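Washing black clothes in hard water: what are people using?

Nummont Home Forum > Laundry and Cleaning

hipolito_c
Posted September 2025
We moved to Marikar in August and the water here is very hard. After a month everything black has gone a chalky grey and the whites feel stiff. I'm washing at 40 with ordinary powder. I've tried a second rinse and it made no difference that I could see. Do I need a softener fitted, or is there something cheaper to try first? A plumber quoted me 300 for the small unit, fitting not included.

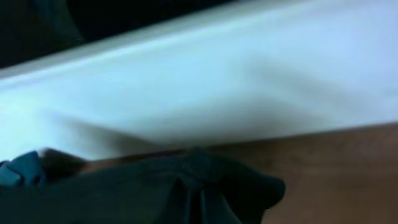 White cloth, cool wash, no softener.

tealeaf16
Use liquid for the blacks. Powder leaves bits behind in hard water, mostly on short cool cycles. Keep the powder for whites and towels.

Shiuli W
Agree about liquid, but check the dose as well. The back of the packet has a separate line for hard water and most people read the soft one. I was under-dosing for years. Turn the blacks inside out and don't fill the drum past three quarters.

grumpy_of_nummont
More detergent is the last thing he needs. Grey film on black is detergent that hasn't rinsed out. Cut it down.

Shiuli W
It can be either. If the film brushes off dry, it's probably undissolved powder. If it doesn't, I'd suspect scale and cheap soap together.
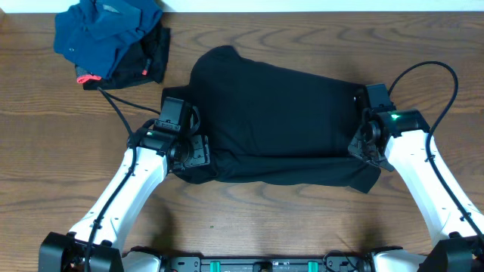 Does vinegar in the rinse help?
It softens the feel of towels a little, but go easy, as regular use can be hard on the rubber seals in some machines.

grumpy_of_nummont
My seal went after two years of vinegar. Make of that what you like.

tealeaf16
Mine's fine after five. Citric acid is better for descaling the drum anyway. Run it hot and empty, then a plain rinse.

hipolito_c
Thanks all. I brushed one of the T-shirts dry and most of the grey came off, so it looks like powder. I've bought a bottle of liquid and will do a few loads before ringing the plumber back.
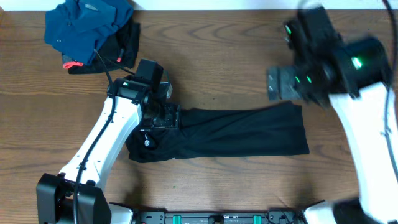
The other thing I've changed is drying. I was putting everything on the radiator and the cotton came off like cardboard. Now it goes on the airer with a good shake first, and the T-shirts get folded while they're still slightly warm from the room.

Shiuli W
Shaking makes more difference than people think. So does a slower spin for the T-shirts. I use 800 and get far fewer creases.

hipolito_c
Will try that. I also do the folding in one go at the end of the week now.

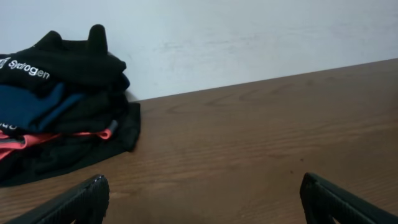 It takes me 20 minutes and I've stopped ironing anything except work shirts. I'll report back on the liquid once I've got through the bottle.

grumpy_of_nummont
Still say use less of it.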